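The Fruit for Saturday

15 November 2020
By Consuelo Taipe

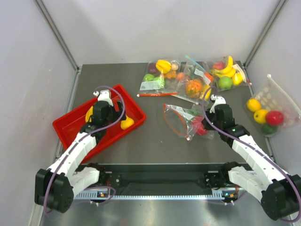

Three bags at the back, and one more still to fill.

My uncle Aníbal Restrepo did not trust a bag until he had packed it two times. The first time was for learning, he said. The second time was for the children.

I was nineteen that year and I had come to help him in the shop for one winter. The shop was called Zarik, after nobody we knew. The name was already painted on the glass when he took the place, and paint is expensive. We sold toys, and in the cold months we sold mostly fruit. Toy fruit, I mean. Bananas, apples, lemons, plums, everything a child needs to open a market on the kitchen floor.

"Which one goes first?" I asked him.

"The banana. It has the worst shape."

So I put the banana first. After it a green apple, and then the others, pushing them down with two fingers. The plastic made a big noise in the quiet room. My uncle listened to it with his head to one side, like a man who listens to an engine.

"Take it all out," he said.

I took it all out. The lemon rolled under the shelf and I had to go on my knees to find it. When I came up again he was holding a red apple near the window, turning it slowly.

"Your aunt could not tell these from real ones," he said. "In April, when we were first married, I put one in her soup bowl. She tried to cut it with a knife."

"Was she angry?"

"She did not speak to me until the evening. Then she put it back in my shoe."

He laughed, but only a little, and he gave me the apple. I had never met my aunt. In our family her name was said softly - and always when somebody was washing dishes, so that there was water to cover it.

We worked until the street lamps came on. He tied the strings and I put the labels, and he corrected my labels with his thumb when they were not straight. The red tray became lighter. I began to see its bottom, which pleased me more than I can explain.

At the end there was one lemon that did not belong to any order. I asked if I should put it back in the box with the others.

"No," said my uncle. "Leave it in the tray. If the tray is empty, we will think we are finished."

I put on my coat. He was already untying the first bag.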